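Spent an afternoon at Gralus, who had thrown open their doors so the public could come and meet the robots. I am the public. Thread, with apologies to anyone who followed me for the allotments.

1/ Gralus is in Isby, up a lane behind the tile warehouse. I'd expected a glass atrium and somebody in a polo neck. I got a sticky name badge and a form to sign promising I wouldn't lean on anything. It's 4 miles from my house and I'd never once wondered what went on in there.

2/ The demo area has a dark green leather sofa in it, the tufted sort you find in a solicitor's waiting room. Two silver arms, a folding table, a bunch of keys. I have furnished flats with less.

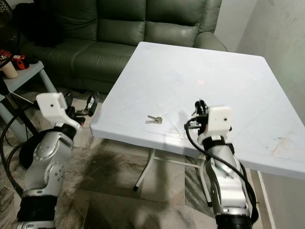
3/ Maarja Kalniņš replied to that one almost at once: I went in the morning and the thing that struck me was how long it thinks before it does anything. My dad was the same with flat-pack. Is it still pausing like that or have they sped it up?

4/ Still pausing, Maarja. There's a moment before each move when the whole audience breathes in. Then it goes, very slowly, and everyone breathes out again. It's like watching a snooker final with a lot more cable.

5/ The system is called Onance. I asked what that stood for and was told it doesn't stand for anything, they just liked how it sounded. Fair enough. We called the cat Rätsep after a man who fixed our boiler.

6/ Small things are where it gets hard, apparently. Anyone can build a machine to shove a pallet. Getting hold of a thin bit of wire is another matter, and our guide said they've logged 1534 goes at this sort of job since January. I've had roughly 70 goes at threading my mum's sewing machine and I was ready to put it through a window.

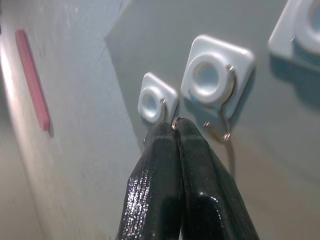

What I hadn't understood is how little room for error there is. A hair too far left and you've got nothing. A bit too much push and you've bent whatever you were after. People do this without looking, while on the phone, and then complain they're no good with their hands.

7/ A boy near the front asked if it could do his homework. The guide said no. He asked if it could do his sister's homework. Also no. He lost interest and went to find the biscuits, so I'd call him the most sensible person there.

8/ Someone else asked what it costs. Long answer, lots of words like "platform", no number. The only price I saw all day was on a Gralus hoodie, reduced to 449 kroner. I did not buy the hoodie. I did think about the hoodie.

9/ Then we had a talk on why they practise on walls as well as tables. Short version – real buildings have things fixed to walls, and a robot that only knows tabletops is going to be a disappointment to whoever pays for it. The talk was not the short version.
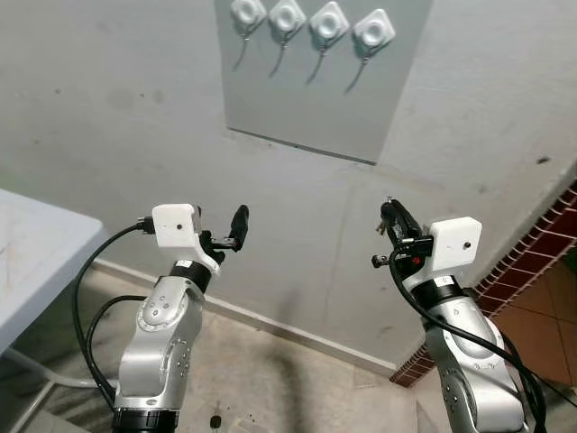 *Both arms, four mounts along the top of the panel. Gralus, Isby.*

10/ Questions at the end. I asked whether it ever gets fed up. They were very patient with me. The answer was that the people do, usually by mid-afternoon, and they put the kettle on.

11/ Would I go again? Yes, with a cushion. The visitor chairs are plastic and the sofa, it was made clear to me, is not for visitors.

12/ For those asking: no, you don't need to book, and yes, there's parking, if you're on good terms with the tile warehouse. They're doing another one once the evenings get lighter. Allotment posts resume tomorrow. The leeks are fine.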